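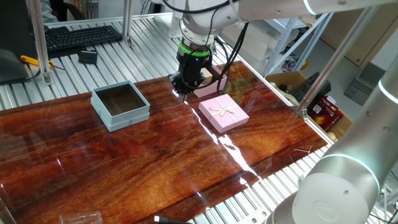
By the second week, Abrehet Gudeta says, she had stopped going home with sore thumbs, and the part of the job she had been hired for, tying bows and checking orders, took up most of her day.

Piras two-arm packing station
Made by Brekitz for gift box and small carton work

Piras is a bench station for shops that pack gift boxes in small runs. Two arms share one table. They bring boxes to the middle, open and close lids, place the contents and move the finished box to the outgoing side. Ribbon, tissue and handwritten cards stay with the person at the bench.

What it handles
Rigid boxes with lift-off lids
Open trays and two-piece boxes
Single items placed into a box, up to the weight limit of the gripper fitted
Mixed colors and sizes in the same order

What it does not handle
Tying ribbon
Folding flat cartons from a blank
Soft bags and pouches
Anything wet or leaking

How the work changes
On a hand line, one packer does everything for one order: fetch the box, take off the lid, fill, close, tie, label. With Piras the lifting and lid work go to the arms, and the packer works from the finishing side. Most shops keep the same number of people per shift and move one of them to order checking, where returns usually start.

Packers need to learn three things: how to load the shelf, how to pause the station, and how to clear a box that has been set down crooked. Loading is the part people get wrong at first. Boxes have to face the same way, and lids that stick together should be loosened by hand before they go in. A packer who already knows the boxes will normally pick this up in one shift. Programming a new box size takes longer and should be given to one or two people who want to do it. Give them paid time for it.

Expect the pace to feel different. The station does not speed up before lunch or slow down at 4 p.m., and some packers find that tiring. We suggest setting the rate with the people who will work beside it and looking at it again after a month. The rate can be changed from the panel without a supervisor code.

Results from one site
Stosora, a gift and stationery packer, ran one station through July. It closed 3774 boxes in that time, and 214 of them were redone by hand, mostly for lids set down at an angle. The figure for redone boxes includes the training period.

Comments from the same site
Meinir Kneath: "I'd like the pause button on both sides. You end up reaching across if you're left-handed."
A second pause button can now be ordered with any station.

Basic details
Arms: two, table mounted
Frame: grooved aluminum, open at the front
Saved box programs: 474
Control: panel, keyboard for setup
Order code, station: 2045
Software: Bikeo, included

Before you order
Send us six of each box you use, with lids, and a sample of what goes inside. Glossy lids and satin ribbon can be slippery to grip, so include those even if they are a small part of your work. Samples are returned with a list of the boxes we can run and the ones we can't.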